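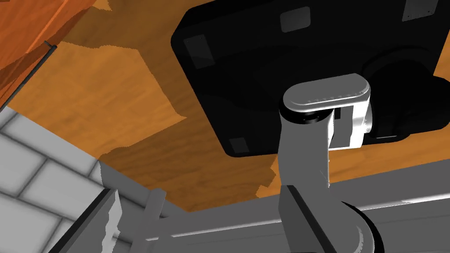

Flesta and the Stop That Came Late

Welcome back to the Flesta pages, and thank you to everyone who wrote in after the last set asking how the practice kitchen was coming along. It's coming along very nicely, thank you, apart from one fault that took up most of our attention for longer than I care to admit. I promised Darmawan Saragih I would write it up properly while we could all still remember the order things happened in, so get yourself a coffee, because I've never been able to tell a short story in my life.

For newcomers: Flesta is our two-armed kitchen helper, and before any new program goes near the real machine at our shop in Brivby, it has to earn its way through the simulated kitchen, which we call Surnville. Surnville has its own counter, its own cabinets and its own walls, and over the years it has been bumped into more often than any kitchen deserves. We're fond of it.

The job that gave us the trouble is a humble one. Flesta lowers the left gripper to the counter, stops when it feels the surface, backs off a hair and then slides along to wipe. The feeling part matters most to me. A program called Pfister (Gerasimos Lazaridis wrote it, and he named it, and I have given up asking why) watches the force at the wrist and calls a stop as soon as the push gets too strong. If Pfister is doing its job, the arm touches down and waits politely. If it isn't, the arm keeps pushing, and in a real kitchen somebody's hand could be on that counter.

We ran the wiping job 1320 times in Surnville with the counter height nudged a little each time. Most of the runs were lovely. In 16 of them the stop came late, and the arm leaned on the counter well past the limit before it quit. The worst was run 590, which we all got to know by name, and which Gerasimos still brings up whenever anybody says a piece of code is finished.

Now, I should confess that the first time I looked through the results I missed it completely. The summary sheet said "stopped" for every single run, which was perfectly true! Every run did stop. What the sheet didn't say was when. Darmawan was the one who plotted force against time and saw a little hump in a few of the lines where there should have been a flat top. He didn't make a fuss, he just turned his screen toward me and waited until I saw it too. 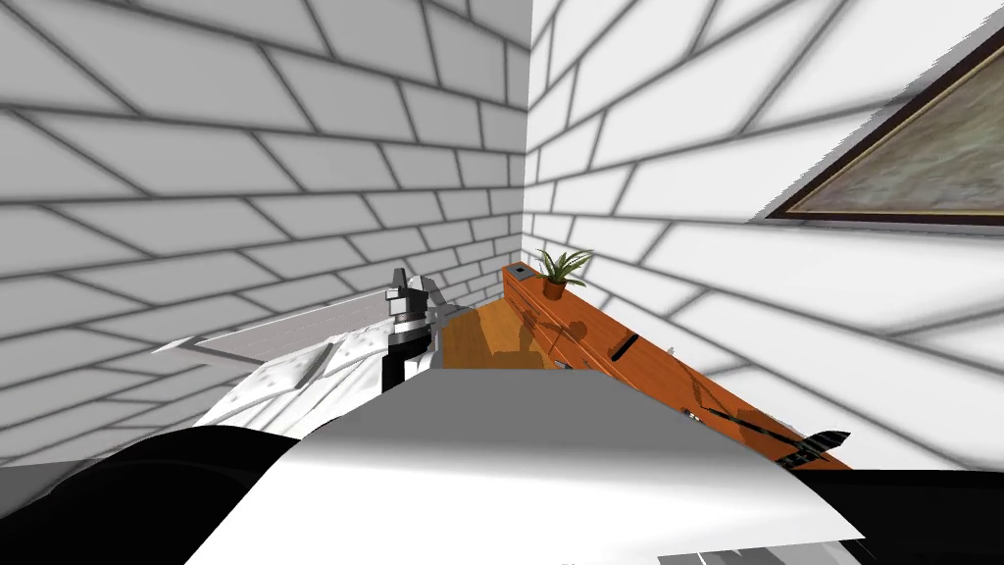 Our first guess was the counter itself. A simulated surface can be a bit soft if the contact settings are wrong, and a soft counter makes for a slow, mushy rise in force, so we stiffened it and ran the late cases over again. They came out just as late. Then we wondered about the way the job starts, with the dark finger part of the gripper pointing down toward the wood, and whether it was meeting the counter at a bad angle. I spent a whole afternoon watching replays on that one, and I can tell you I now know the little spiky plant by the corner better than some of the ones on my own windowsill. The angle was fine. It was fine in the good runs and fine in the bad ones, and I had nothing to show for my afternoon except a soft spot for that plant.

Gerasimos found the answer, as he usually does, by reading the dull part of the log that the rest of us scroll past. Pfister smooths its force readings so that it won't panic over every little shake of the arm. It does that by keeping a short list of recent readings and averaging them. The list was supposed to be emptied before each new move, and most of the time it was. But if the arm had just finished a move and the next one began very quickly, the emptying step got skipped, and the old readings (all close to zero, from the arm hanging in open air) stayed on the list. So when the gripper touched the counter, the new readings were being averaged with a lot of old nothing. Pfister looked at a hard push and saw a gentle one.

You can probably guess how long the repair took. It was a matter of moving one line so the list is always cleared before the arm is allowed to go, quick start or no quick start. Finding the place to put it was the work.

We've made two other changes while we were in there. Pfister now keeps an eye on the raw readings as well as the smoothed ones, and a single raw reading over 100 newtons stops the arm straight away, with no averaging and no discussion. Darmawan worried that this would give us stops for no good reason, and he was right to worry, as we've had a handful of them already. I can live with a robot that stops a bit too often while we tune it. And the summary sheet has a new column for the time between touch and stop, which I asked for myself, having been the person who was fooled by the old one.

With the fix in place we ran the whole batch again, every counter height, and the late stops are gone from it. I'd love to leave it there, but I should say plainly what we haven't done. We haven't tried it on the real arm yet. The real wrist sensor is noisier than the one in Surnville, and it drifts as it warms up, and we don't know yet how the raw limit will get along with that. Until those tests are finished the wiping job stays locked on the shop machine, and the key to the power cabinet stays in Gerasimos's desk drawer.

We're planning the shop tests for September, starting at low speed over a block of foam, with one of us on the stop button the whole time and the others behind the line on the floor. If you run a similar averaging step in your own force checks, please do go and look at when it gets cleared – and if you find something, write and tell us, as it would be a comfort to have company.

More pictures will go up once the shop tests are under way. Questions for Gerasimos about Pfister can come through the usual address, and he does answer them, though he may take his time.

Page updated 2019-07-05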